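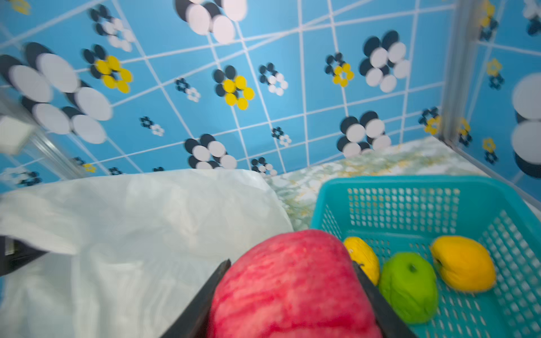 I've been on a fruit kick since the holidays, and it started because I got sick of throwing away mushy pears. We'd buy a big bag, stuff the whole thing in the fridge drawer, and find it again two weeks later (you know the smell!). So now everything comes out of the bag the minute I'm home and goes in the turquoise basket, the one with rows of little slots in the sides, where air can get in and I can see what we have. Green apple, something yellow, and, beside the basket, a big red streaky apple, which I like best and always end up grabbing first.

Shona told me to keep the bananas somewhere else, so they hang on a hook by the toaster and sulk. She also says apples last way longer in the fridge, and she's right, but then I forget they exist and eat crackers. I'd rather buy 6 at a time and finish them.

Lemons are my other thing. I used to buy one for a recipe, use half, and lose the rest behind the mustard. Now I squeeze the leftover half into an ice cube tray right away, and the cubes go in tea or on fish or wherever.

Next up is the onion situation, which is bad. If you've got a good way to store onions in a kitchen with no pantry, leave me a comment, please!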